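Décembre, cahier du projet tri de linge. Repris à 14 h, après le cours de Popescu.

Relu d'abord ce que Stojan a écrit la dernière fois (« la prise est acquise, on peut passer à l'appariement »). Je ne suis pas d'accord et je le note ici pour qu'on en parle à la prochaine réunion. La prise est acquise sur le torchon, qui est grand, plat et raide. Sur une chaussette, je n'ai encore rien vu qui me convainque.

**Ce qu'on demande au juste.** Le sujet Anex dit : trouver deux chaussettes identiques sur la table, les poser l'une sur l'autre, recommencer. Le règlement ne dit pas ce que veut dire « l'une sur l'autre ». Kastriot pense qu'un recouvrement partiel suffit. J'ai écrit aux organisateurs, pas de réponse pour l'instant. Tant qu'on ne sait pas, les chiffres de réussite qu'on se donne entre nous ne valent pas grand-chose, surtout quand c'est celui qui a écrit le code qui juge.

**Données.** On a 4000 images étiquetées. Blagoje en est fier et c'est vrai que c'est du travail. Mais presque toutes montrent des chaussettes à plat, et l'étiquette « talon » est posée au petit bonheur dès que le tissu est plié. J'en ai rouvert 46 au hasard : sur 12, je n'aurais pas mis le point au même endroit. Le réseau apprend donc aussi nos hésitations. À refaire avec une consigne écrite, ou au moins retirer les cas douteux avant le prochain entraînement.

**Essais de l'après-midi.** Paire rouge brique, maille fine, prise par le dessus, sans préparation particulière. Vitesse laissée à la valeur de Stojan. Point de prise choisi par le réseau, pas par nous.
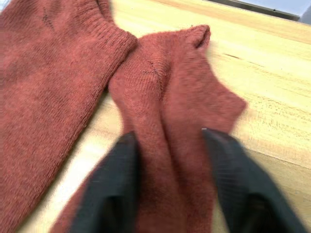

*Paire rouge, vue poignet. Deuxième chaussette entre les doigts, la première la touche encore.*

Pour le côté positif : le tissu est bien pincé, il remplit l'espace entre les deux doigts, et la première chaussette est à plat à gauche. Pour le reste, regardez la forme. La chaussette prise est ramassée en plis, avec une pointe en haut et une autre à droite. Je défie quiconque de me dire sur cette vue où est le talon. Or notre étape suivante suppose qu'on connaît l'orientation au moment de la dépose. Stojan répond qu'on la garde en mémoire depuis la vue d'avant. D'accord, mais ça suppose que la chaussette ne tourne pas pendant la prise, et personne ne l'a vérifié.

Autre chose : le contact entre les deux. Même couleur, même maille, bord contre bord, la segmentation a toutes les chances d'en faire un seul morceau. Les petites marques foncées cousues pourraient servir de repère (il y en a une visible sur chaque). Hrvoje est enthousiaste, moi moins. Ça marchera pour cette paire. Rien ne dit que le lot du concours en aura, et je ne veux pas d'une solution qui apprend notre tiroir par cœur.

Le flou aussi. Les doigts sont flous, le milieu de la chaussette également. Si on décide quelque chose à partir d'une vue comme celle-là, autant tirer au sort. Je propose un arrêt de 23 centièmes de seconde avant chaque capture utile. Stojan va dire que ça coûte du temps sur le chrono. Oui. Une paire ratée en coûte plus.

J'ai essayé de retrouver dans le journal le score de confiance de cette prise. Il n'est pas enregistré, seulement affiché à l'écran. À corriger avant toute autre discussion sur les seuils.

**À faire**

- Enregistrer le score et le point de prise à chaque essai (Kastriot)
- Consigne d'étiquetage sur une page, relue par quelqu'un qui n'a pas étiqueté (Blagoje + moi)
- Même série avec les chaussettes écartées, puis en contact, sans toucher au code entre les deux
- Mesurer la rotation entre avant prise et après levée
- Relancer Anex pour la définition du recouvrement

Pas touché à l'appariement aujourd'hui. La branche de Stojan reste ouverte, je ne fusionne pas avant d'avoir vu la série complète.

B. Kovačević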